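Greltum Desk Mat, Model 3131

Sold by Skelico. Ships flat or rolled (pay for flat).

We carry this mat because customers kept asking for it, and we were slow to agree. Greltum's leaflet promises better posture, calmer wrists and "a more focused workday." It is a mat. It stops a keyboard from sliding and takes the noise out of typing, and that is as far as we'll go.

What we can confirm after using one in the shop:

The underside grips well on glass and painted tops. On oiled wood it creeps a little by the afternoon.

Coffee wipes off if you get to it quickly. Ballpoint does not come off, whatever the leaflet says.

The rolled version took nearly 5 days to lie flat. Greltum claims overnight.

The edges are cut and not stitched. Gavin MacKinnon in our returns department expects them to fray. None have come back for that so far, but we haven't sold them long enough to say he's wrong. 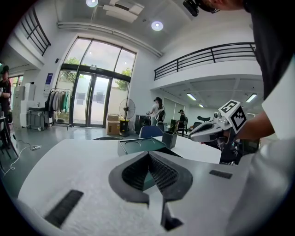
The maker also rates the surface for 100 percent mouse accuracy. We asked what was measured and got the same leaflet again. If you mainly want something under a mouse, the Mangubat pad is smaller, cheaper and just as good. The Fata felt mat looks nicer but holds crumbs.

Warranty: 7 months from the maker, covering splits and peeling only. Stains, curling and fading are excluded.

Returns: unused mats, in the original sleeve. Orders placed on Saturday go out the following week.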